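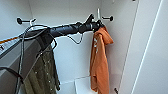

Olive-green and orange, hung side by side.

Piracy has always had a good press agent. There are parrots, there is rum, and children are sent to birthday parties dressed as armed robbers. Yoga Nugroho, who was cooking on the coaster Rillivar when she was boarded off Lesura, remembers it mostly as a problem with rice.

"They had brought guns and a ladder," he says. "No food. They looked at my stores as if I had been expecting them."

He was held for 121 days. For much of that time the ship lay at anchor within sight of a beach, where families came down in the evening and, he is fairly sure, somebody sold ice cream. The pirates slept in the officers' cabins and complained about the mattresses. One of them turned fifty, or said he had, and a cake was demanded. Nugroho made it without eggs and was told it was dry.

He tells all this well, having told it often. He is 51 now and runs a noodle counter near the harbour, and customers who have read the newspaper cutting by the till tend to ask for the funny parts. He gives them the cake. He leaves out the second engineer, who was taken ashore one night and brought back two weeks later unable to close his left hand.
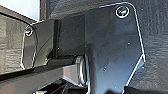 Most of captivity is waiting, and waiting does odd things to the attention. The crew were kept on the bridge by day, forbidden to stand at the windows, and each man ended up with his own small patch of ship to stare at. The third mate had the clock, until it was stolen. Nugroho had a screw. Think of that single round head near the corner of the dark plate, with its bright silver ring and its duller middle, and then think of looking at one much like it from breakfast until the light went. He could draw it for you today, and on the back of a bill he does, pressing rather hard.

Ashore, meanwhile, people were being professional. The owners, Nasution, had hired a consultancy called Rondach, whose man conducted 56 telephone calls with a pirate spokesman known as the Accountant. The name was apt. The Accountant itemised. He wanted fuel for the skiffs and wages for the guards, and at one point a sum for "inconvenience", which Rondach's man says he admired in a professional sense.

The calls came at four in the morning. Both sides agreed that this was uncivilised and neither would be the first to suggest changing it. 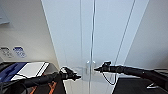

Who pays to get a captured crew home?

Usually the shipowner, who then tries to recover the money from insurers. Where there is no cover, or the owner has gone bankrupt or simply stopped answering, the families and seafarers' charities are left to raise what they can.

Nasution was insured and did answer, though slowly. The money went out by air in a waterproof case. The pirates counted it twice, quarrelled over the division, and left in the dark with the ship's kettle.

Lesura's maritime authority later produced a report of 203 pages. It recommends better lighting, more patrols and a working group on the subject of patrols. Nugroho appears in it once, as "catering rating", in a paragraph on the adequacy of provisions. They were found to have been adequate.

He went back to sea for one more contract, to prove a point he can no longer quite remember, and came home in June. The second engineer teaches in a technical college and rings on the anniversary. They talk about football, and lately about the price of rice.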